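# Replacing a left-arm opener mid-season

Zimgate have lost their left-arm opener until at least the end of the season with a stress fracture, and most of the talk at the ground has been about who comes in on overseas terms. I think the question has been framed badly. The club doesn't need another left-armer. It needs someone to bowl the overs he was bowling, from the end he was bowling them from, and those are separate problems.

Some numbers first. I keep my own ball-by-ball log of first eleven matches in the league, going back three seasons. It contains 2,426 deliveries from the bowler in question, of which 1,617 came from the Maillard Road end. That is two thirds of his work from one end, and for most of it he was bowling into the breeze. No other seamer on the staff has bowled more than 200 deliveries from there. The captain has preferred to give them the other end, where the slope helps anyone who moves the ball away from the right-hander.

If you sign a like-for-like replacement, he gets the upwind job by default. Left-arm swing bowlers who are happy running into the wind for eight overs at a stretch are scarce, and they already have contracts by this point in the summer. The two names I have seen suggested both bowl in four-over bursts for their present clubs. Bringing either of them in would leave the same gap between overs eight and 20, which is when Zimgate concede most of their boundaries.

My log gives a line and a length for each ball, recorded on a grid of 12 squares. It is crude but consistent. Against right-handers, his economy rate from Maillard Road barely changed with line at all. It changed a great deal with length. Anything fuller than the third row went for runs, and anything in the third or fourth row did not. 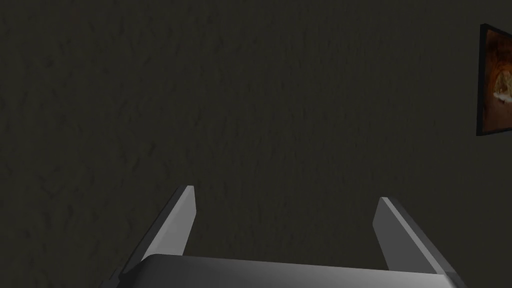
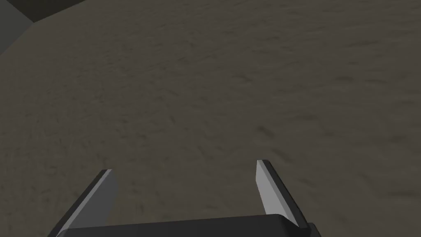

The conclusion I draw is that the angle was worth less than people assume. He was effective into the wind by hitting the same length for long spells, and a right-armer who can do that should return similar figures. There is a second-order effect on the spinner at the other end, who benefits from the rough outside the right-hander's off stump, and I don't want to dismiss it. But she — Inès Coste, on a dual registration from Menent — bowls most of her overs after tea, by which time there is usually some wear from the opposition's bowlers anyway.

Coste is also the reason I would not spend the whole budget on a seamer. She has bowled 2,000 deliveries for the club in the same period at a lower economy rate than anyone else with a comparable workload. Her registration has to be renewed before October, and Stindport are known to be looking for a slow bowler. Losing her would cost more runs than the injury has.

So my order of business would be as follows.

1. Settle Coste's registration for next year.
2. Move the second-change seamer to the Maillard Road end with the new ball and leave him on for seven or eight overs, whatever the first three look like.
3. Look for a right-arm seamer on a short deal, with length control as the main requirement and pace a long way behind it.

The second item costs nothing and can be tried at Stindport in the next away fixture, where the top end has a similar headwind from early afternoon. The slope there runs the other way, so I would discount any sideways movement and look only at where he pitches it. Four overs will not be enough to judge. I'll be logging it on the same grid and will put the figures up with the earlier ones, split by batter's hand.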